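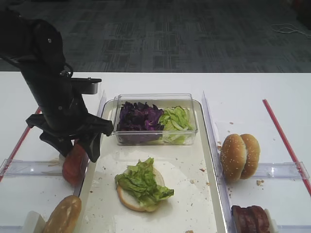 FAQ / Assembly Line Staff

Does the Gullura arm replace the sandwich station crew?
No. It places the tomato slice over the lettuce on the bottom bun. Staff load the bins, check portions and close the order.

What does the red tape mean?
It is the boundary line. Hands stay outside it while the arm is powered — no exceptions.

Do shifts change?
From September, 13 people move to prep. Hours and pay grade stay the same.

Who handles faults?
Press stop, then call Celeste Escobar, ext. 98.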